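The Summer I Stopped Apologizing for My Sourdough

3 Jun 2022

I have been baking bread for a good long while now, and until this spring I could not hand anyone a loaf without telling them what was wrong with it. "It's a little dense," I'd say, or "the bottom got away from me," before they'd even gotten the bag open. My sister finally told me over the phone that she had never once noticed the things I was apologizing for until I pointed them out, and now she couldn't stop noticing them. Fair enough!

So this is a post about bread, mostly, and a little bit about keeping my mouth shut.

My starter came from Priit Sproģis, who lives two doors down and has kept his going since before he moved here. He gave it to me in a Maruyama jam jar with the label half soaked off, and I still keep it in that same jar even though the lid has never fit right. He feeds his with rye. I feed mine with whatever is open, which he knows about and has decided to forgive. When I went away for two weeks last September I left it in the back of the fridge with no instructions to anybody, and it came back after three feedings and a night on top of the water heater.

For years I baked from a recipe that called for a very wet dough and a great deal of folding, and I followed it faithfully and badly. The dough would spread out on the counter like something spilled. I bought a scraper, then a better scraper, then a pair of baskets from Kavden that stuck no matter how much flour I rubbed into them (rice flour fixed that, and I wish I'd tried it sooner). Then one Saturday-ish sort of morning when I was tired and in a hurry, I just used less water. I took 600 grams of flour, the same as always, and held back a good splash from the jug. It behaved. It held its shape, it went into the basket without a fight, and it came out of the oven tall and brown and a little lopsided.
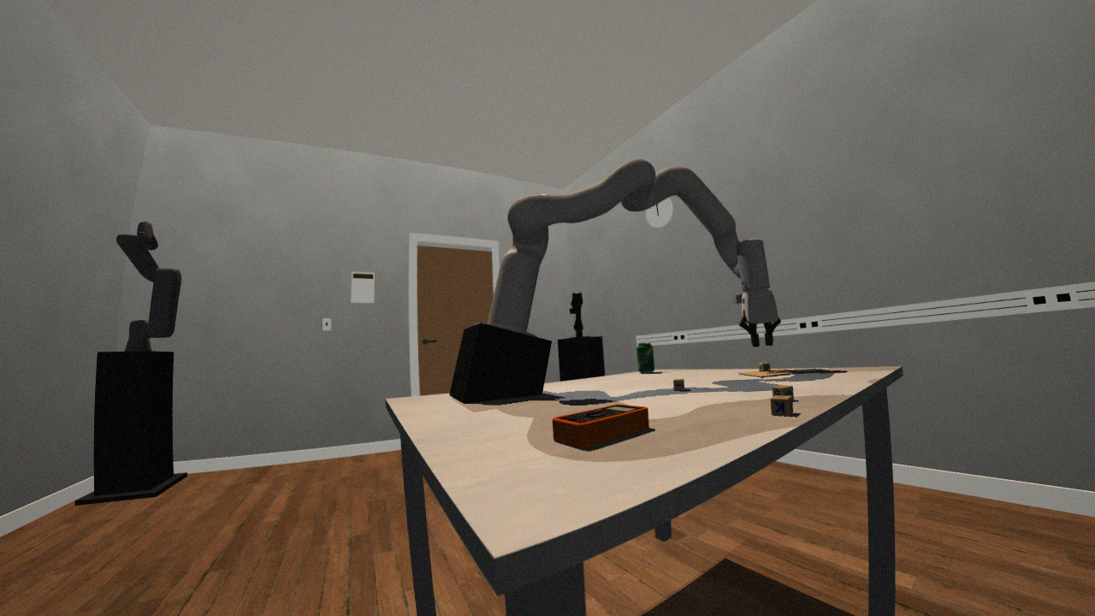 I felt sort of guilty about it, if you can believe that. All the bread people I read are so fond of their big open holes, and mine had small, even ones, the kind that keep the butter on the toast where it belongs. I took half of that loaf over to Vilhjálmur Grímsdóttir, who used to bake for a hotel in Plollasitz and has opinions, and I bit the inside of my cheek and said nothing at all. He ate a slice standing up at the sink. Then he ate another one and asked whether I had put honey in it. I hadn't. We talked about his tomatoes for 15 minutes and I walked home feeling about ten feet tall.

Since then I've made that loaf nearly every week. I mix it after supper, fold it a couple of times while I do the dishes, and leave it in the basket in the fridge overnight. In the morning the oven goes on as hot as it will go, with my old Mirnier pot inside. The lid stays on for the first half and comes off for the second, and I go by color after that. My oven runs hot on the left side — you'll know your own oven's bad habits — so I turn the pot once near the end.

I did make one truly awful loaf last month. I forgot the salt, and I didn't find out until I'd cut it and buttered it and sat down. If you've never had bread without salt, it tastes like a damp envelope. We cubed it and fried it in olive oil with plenty of garlic, and it all got eaten on top of soup.

Next I want to try a seeded one, with sunflower and maybe a bit of flax, although Priit says flax drinks up the water and I'll have to add back everything I so proudly took out. If any of you have a seeded loaf you like, please leave it in the comments, and tell me whether you soak the seeds first.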